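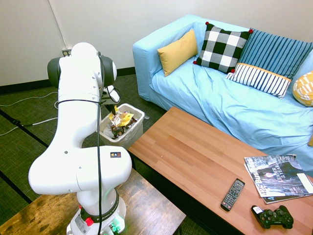
Lab News | Automation

3 April 2019
By Crisóforo Huerta

The gripper comparison at Gustesmont moved on to household trash in March. Drison and Prinico each sent a set of fingers, and both went through the same 290 picks from a small bin, on the same white arm.

Crumpled wrappers were the hard part. The Drison fingers dropped fewer of them, but were slower to let go – around 5 seconds on the worst ones. Prinico did better with small, stiff pieces.

McIver's controller is next, with 1,000 picks planned. Results go to members when the run is finished.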